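Shared Workspace Membership: Frequently Asked Questions

Reading time: 3 minutes

Who may apply for membership at Henriques?

Membership is open to adults who live or work in the Jondley district. Applicants under 18 may attend weekend classes with a parent or guardian but may not hold a membership in their own name. Businesses with up to 20 employees may apply for a group membership through the front office.

How is the monthly fee calculated?

The standard fee is $276 per quarter, billed in three equal payments. Group memberships are billed once per quarter. The fee covers bench space, lighting, general hand tools and access to the reading room. Materials are not included.

Is a deposit required?

Yes. A deposit of $200 is collected when the agreement is signed. It is returned within 17 business days after a membership ends, less any unpaid charges.

May I pause my membership?

Members may pause for one or two full calendar months in any year. Requests must reach the membership office before the first day of the month concerned. Pauses cannot be applied to a month that has already begun. Stored items may stay in place during a pause, but the locker fee continues.
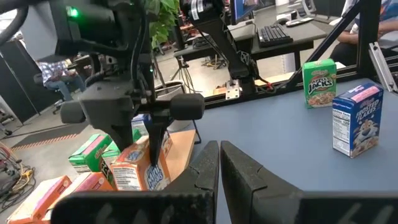
How do I reserve a bench?

Reservations are made through the Grosis booking page, using the member number printed on your agreement. A bench may be reserved for up to four hours at a time. If you have not checked in within 20 minutes of your start time, the bench is released to the next member on the list. Repeated missed reservations may lead to a loss of advance booking for the rest of the quarter.

May I bring a guest?

Each member may bring one guest per visit. Guests sign in at the front desk and remain with the member at all times. They may not use powered equipment.

What are the opening hours?

The building is open from 8 a.m. to 9 p.m., except on Tuesday, when it opens at noon. Hours are shorter in January, and the revised schedule is posted at the entrance.

Whom do I contact with a complaint or a billing question?

Billing questions should be sent to Lurdes Calado in the membership office. Complaints are handled by Adelino Fonseca, who will reply in writing. A member who is not satisfied with the reply may ask for a review by the director, Thenmozhi Raju.

How do I end my membership?

Written notice of one full month is required. Lockers must be emptied and keys returned to the front desk by 5 p.m. on the final day.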